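Textiles for Long Use: An Interview with the Head of Product at Flestska

November 21, 2019

Flestska has supplied bed linen to small hotels, guesthouses and private customers for many years. In July the company introduced Lemma, a range of fitted sheets and pillowcases intended for frequent washing. Stirkley, the regional trade bulletin for household textiles, met with the company's head of product at its offices to discuss the development of the range, the care of bedding and the expectations of customers today.

The head of product joined the company as a pattern cutter and has worked in the sewing department, in purchasing and in quality control. This background, in the view of the management, explains the attention paid to seams and elastic in the new range. "Customers talk to us about color and softness," the head of product said. "When they return a sheet, however, it is almost always the elastic or a corner seam. We decided to begin with the parts that fail."

The first stage of the work consisted of collecting worn sheets from guesthouses that had purchased them from the company. The sheets were cut open at the corners and examined. In many of them the fabric remained in good condition while the elastic had become slack. "It was an uncomfortable thing to see," the head of product said. "The customer was throwing away good cloth on account of a narrow band at the edge."

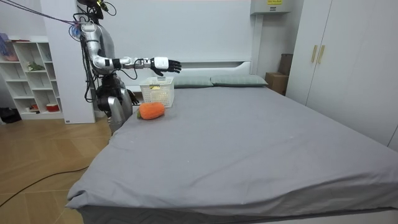

The elastic used in Lemma now runs along the full edge of the sheet and is enclosed in a separate channel. A local tailor can open the channel, replace the band and close it again without touching the main fabric. The company includes 2 spare lengths of elastic with every order placed by a guesthouse. Private customers may request them by mail.

Asked about washing, the head of product was direct. The range was tested through 200 wash cycles at the Wakudico textile laboratory, and the samples were measured after every 10 cycles. Shrinkage was greatest at the beginning of the test and very small after that. The pattern pieces were enlarged to allow for it, so that a new sheet sits a little loosely on the mattress and fits more closely after the first few washes. "We receive letters about this," the head of product said. "People open the package, make the bed and write to us that the sheet is too large. We ask them to wash it and to write to us again if they are still not satisfied. Few of them do."

The laboratory also tested the fabric at 95 degrees Celsius, a temperature that some commercial laundries continue to use. The company does not recommend it for everyday household washing. A moderate temperature and a full rinse are sufficient in most homes, and colored fabric keeps its shade longer. Fabric softener should be used sparingly on cotton, as it leaves a coating on the fibers and makes the cloth less able to take up moisture.

On the subject of ironing, the company has changed its position. Earlier care leaflets instructed customers to iron all sheets. The present leaflet states that a fitted sheet may be put on the bed directly after drying and smoothed by hand. "My mother would not have approved of that sentence," the head of product said. "But we asked our customers, and very few of them iron a fitted sheet. A leaflet should describe what people can reasonably be expected to do."

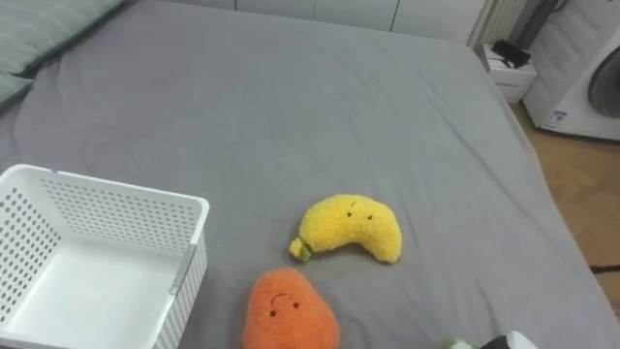 A gray fitted sheet and pillows in muted gray-green covers.

The choice of colors was the subject of long discussion within the company. The sales department had requested a wide selection, including several strong shades. The final range is limited to quiet tones that can be combined with one another, so that a customer who replaces one pillowcase is not obliged to replace the whole set. Dyes are ordered for the entire year at one time. "Two deliveries of gray are seldom the same gray," the head of product observed. "In the shop you do not notice. At home, in daylight, you do."

The head of product also spoke about storage. Linen should be completely dry before it is put away, and it should not be kept in closed plastic bags for long periods. The company advises customers to place freshly washed items at the bottom of the pile, so that all sets are used in turn and wear at a similar rate.

Flestska intends to extend the range to duvet covers. The main question still open is the closure. Buttons are easily replaced but are disliked by housekeeping staff, who must fasten them many times a day. Zippers are quicker, although a broken zipper is difficult to repair. Samples of both are now in use at several guesthouses, and the company will make its decision once the staff there have returned their comments.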